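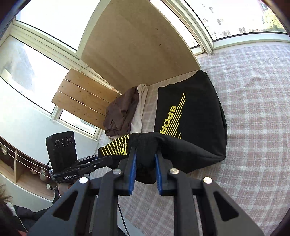
Prenda negra con estampado amarillo sobre una sábana de cuadros rosas, grises y blancos.

Dremamix publica su protocolo de plegado para prendas deportivas estampadas

25 de diciembre de 2020

La firma de servicios textiles Dremamix ha publicado la segunda revisión de su protocolo de plegado y almacenamiento de ropa deportiva con estampación por transferencia. El documento, de 2 partes y 158 páginas, sustituye a la edición anterior y será de aplicación en los centros de Cledilia y Treltosach desde el próximo turno de inventario.

La revisión se centra en las prendas oscuras de punto con rotulación en el delantero, categoría en la que el servicio de calidad registró 937 incidencias durante el último ejercicio. La mayor parte corresponde a marcas de pliegue sobre las letras y a adherencia entre superficies impresas en pilas almacenadas con exceso de peso.

El procedimiento establece que la prenda se extienda sobre una superficie textil lisa y seca, con el estampado hacia arriba. El tejido se toma por dos puntos, se levanta sin arrastrar y se deposita antes de alisar los bordes. Las líneas de doblado deben situarse fuera de la zona rotulada. Cuando el tamaño del gráfico no lo permita, se intercalará una hoja de papel sin ácido y el doblez se dejará abierto, sin presión manual.

«El daño se produce casi siempre en el segundo doblez, con la tela ya recogida y una tensión desigual entre las dos capas», señala Reet Žukauskas, responsable técnica del documento. Según Žukauskas, las esquinas deben corregirse antes de iniciar el plegado; hacerlo después obliga a tirar de la zona impresa.

La norma limita además la altura de las pilas y fija un periodo de reposo entre el secado y el doblado. Las prendas con estampado en mangas o laterales se clasifican aparte y se guardan con un único pliegue transversal. Queda excluida la ropa con serigrafía de base plastisol, que conserva su ficha propia.

El ensayo previo se realizó en el centro de Treltosach con 214 prendas de distintas tallas, repartidas en lotes de composición equivalente. Murdo MacBrayne, encargado del almacén, indica que el tiempo de manipulación por unidad aumentó ligeramente en los primeros turnos y se estabilizó al final del ensayo. Los lotes se revisaron a la salida del almacén, con luz rasante, para localizar grietas en las letras y restos de transferencia.

La empresa Stanciu suministrará el papel intercalado y las bandejas de almacenamiento. El anexo B recoge las medidas de doblado por talla y el modelo de hoja de registro. Las incidencias deberán anotarse con referencia de lote, posición en la pila y localización del defecto.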